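3.2 Dress-pack and cable rules for bin work

The guidelines in this section apply to a single robot arm that picks mixed objects from an open bin. They were written for the Godov cell and later adopted, with small edits, at the Drastitz site. We use the word "shall" for a rule that an auditor can check and "should" for advice. Safety functions such as the emergency stop are covered by the site risk assessment and are not repeated in this section.

Cables and hoses that serve the tool are routed outside the arm. This keeps them easy to inspect and replace, but it also places them in the same space as the objects. Rule C1 states that the bundle shall be tied at each point where it crosses from one arm section to the next. Rule C2 states that any loop at the wrist shall leave enough slack for the full range of joint motion used by the program, tested at a speed override of 2 percent before normal running. Rule C3 states that unused line ends and spare connectors shall be capped and tied back above the height of the bin wall. In our audits C3 was the rule most often missed. Loose ends tend to be added late, when a sensor is changed, and they stay out of the drawings.

The bin itself falls under rule C4. It shall be held to the work surface by clamps or bolts, and the clamp handles shall point away from the arm's path. Clamps are accepted for research cells – a production cell needs a bolted fixture. The object set should mix rigid and flexible items, light and dark surfaces, and at least one transparent or translucent item. Objects may touch the walls. They shall not be rearranged by hand during a logged run. 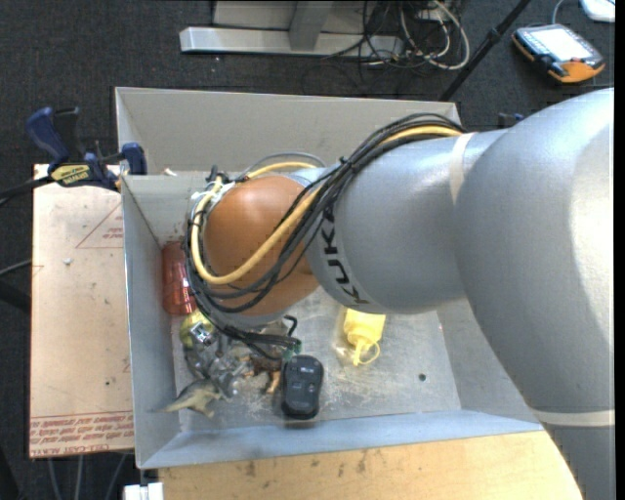

Figure 2. Gripper at work in the clamped bin. The cable bundle and yellow hose pass over the orange wrist joint, with strands ending above the bin floor. Objects include a translucent red cup, a computer mouse and a yellow squeeze bottle.

3.3 Audit procedure

Each cell was audited against C1 to C4 by means of a one-page checklist. The auditor first reads the run log, then inspects the cell with the drives off, and last watches a set of 200 pick attempts at the programmed speed. A rule is marked as met, not met, or not applicable. Partial marks are not used. Earlier drafts allowed them, and two auditors looking at the same bundle often gave different answers.

The handheld controller shall have a fixed holder outside the fence line. Setting it on the floor is recorded as a housekeeping finding under rule H2, along with cables lying across a walkway. Housekeeping findings do not stop a run, but they must be closed before the next audit. The Villanueva checklist treats the same items as minor faults; the two forms can be compared line by line if this difference is kept in mind.

Wear on the bin floor is noted but not scored. Scratches and whitish marks change how the surface reflects light and may affect segmentation, so the floor should be photographed empty after every 100 runs. The Diminura logging tool stores these photographs next to the calibration file. Where a floor is replaced, the camera calibration shall be repeated and the old file kept.

Comments (3)

gantry_notes 2/11/23
Does C3 cover pneumatic tubing as well, or only electrical lines? Our checklist splits them and I would like to merge the two rows.

m.orrel
We read "line ends" as both. Would be good to have it spelled out in the next version, though.

binpicker
C2 at low override is fine for reach, but it misses cable whip. We repeat the test at full speed with an empty bin and caught a hose snagging on the wall that way.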